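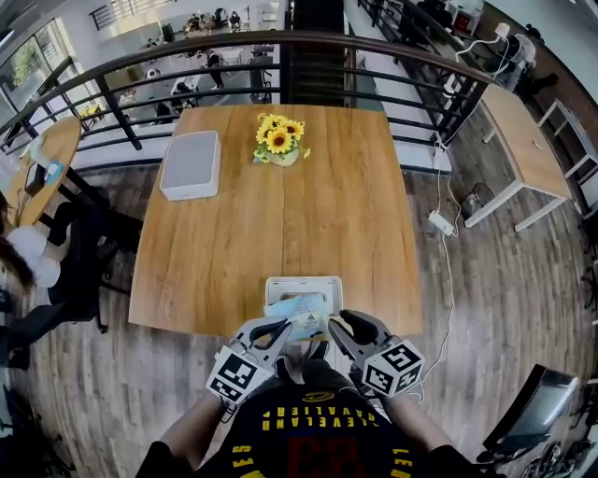
What does a robot learn when a person shows it a task by hand?
It learns which motions tended to follow which camera views in the recordings it was given. Anything the person knew but did not do in view of a sensor is missing.

Handout 3: Learning from Demonstration
Kanlow Technical College, Introduction to Automation
Read before the March lab

Three ways of showing

Kinesthetic teaching. You take hold of the arm and push it through the motion while the joints record. It is cheap and direct. Your body blocks the cameras, the arm feels heavy, and people make motions with it that they would never make with their own hands. Most of the older papers on the reading list use it.

Teleoperation. You stand apart and drive the arm with a second arm, a joystick or a headset. The recording is in the robot's own joints, so nothing has to be translated afterward. It is slow. You usually feel very little of what the gripper feels, and beginners crush things.

Hand-held grippers. You carry the grippers yourself and leave the arm out of it. The photo on page one is this kind: two grippers, each with a cube of printed marker patterns mounted on it, working over a small open white box with a flat packaged item between the jaws. Markers of this type give a camera something to measure position from. The work can be done at an ordinary table, and that is the main selling point. It is also where I would start asking questions.

What the sales talk leaves out

The usual claim is that hand-held collection gives you "natural" data. Pick up a pair and try to put a card in a box. You will do it the way the jaws allow. It may be good data, but call it what it is.

A second claim is that the robot can simply copy the path. A person with grippers can lean, step sideways and reach with the shoulder. A fixed arm may hit a joint limit halfway through the same path. Ask whether anyone checked the recordings against the arm before training on them, and what share was thrown out.

Third, marker tracking fails when the camera loses sight of the markers. A wrist turns, a sleeve gets in the way, or one hand passes over the other. Software can fill the gap with a guess. Find out how long a gap it is allowed to fill, and whether the filled part is labeled in the file.

A worked case: Dunne

The Dunne set is on the course drive. It holds 477 recordings of a packing task, collected with hand-held grippers at the Gidham site. The write-up says 700 were attempted. It does not say why the others were dropped. If they were failed grasps, the robot never sees how a person recovers from one, and we should expect it to do badly after its first mistake.

The write-up then reports a high success rate from 28 trials, all on the same table with the same box. I don't think that supports the word "general," which appears in the title. The Rononau group repeated the test with the box moved a hand's width to the left and got a much poorer result. They changed the lighting as well, so we can't say which change did the damage. Both reports are in the folder. Read the methods sections first and the abstracts last.

For the lab

Bring one small flat item that you can pack into a box. Record it your normal way, then again with the box turned. Keep the failures. Write down what you changed between takes, including where you stood.

In your notes, answer the following in full sentences:

What did you look at or feel for that the sensors had no way of recording?
At what point did you change your motion to suit the gripper?
Which takes would you be tempted to delete, and what would the robot lose if you did?

Notes are due at the start of the next session. Graphs without labeled axes will be handed back.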